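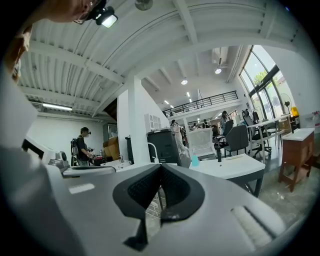
Photo: Okton, Cletudport workroom

Speaker notes, Skustimstead, October 27, 2021

Hello everybody, and thank you for having me. Leave the first slide up while people find a seat, and say a word about the tea.

Right, so I'm going to talk about the Ifans kit, the hand-held gripper set that Okton hires out to people who want to record hand work for training robots. We've had it on trial since April, and I should say at the start that we pay the ordinary rate - nobody has given us a discount for coming along.

What you get is a pair of grippers and a day's help with setting up. Hire is 900 a month, plus 200 for the set-up day. (Pause here, someone always wants to write that down.)

Now the part I like best. New people pick it up quickly, and most of ours were comfortable after roughly 9 short tasks. We start them on wiping a table or moving a spray bottle from one side to the other, dull little jobs, and I'm very fond of them.
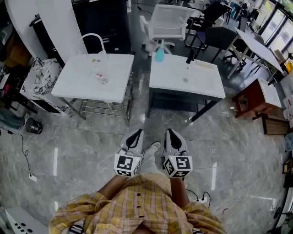
A gripper in each hand, held at about waist height, with the marker cubes showing.

Talk about the cubes for a minute. The patterns on them help the software work out where each hand is, so please, please don't let anybody put a sticker over one. I did, and lost a whole afternoon's recording.

Grumbles, to be fair to everyone: my wrists ache after a long session, and the manual is thin on cleaning the pads. I've asked Okton for two extra pages on that and they were very nice about it.

Would I hire it again? Yes, for a small team - I'd want a longer trial before taking several sets. Go to questions, and remember to repeat each one for the back row.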